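2019-08-16
Trodum hand-held gripper kit, review day two. Kumudini on the straps, Kavinda logging.

Kit came with 28 spare fingertips and one harness — no printed manual. Quote from Trodum is 1,554 for the pair, without support. Switched to two-handed work on the round tray.

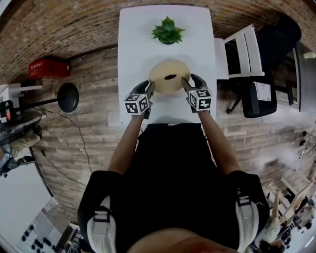

Both grippers on the tray, one each side.
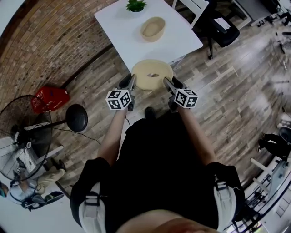

Shoulder buckles need a longer strap for Nithin. Asked Trodum about swapping the marker cubes ourselves, no reply yet. Volent kit still due in October — hold the order till then.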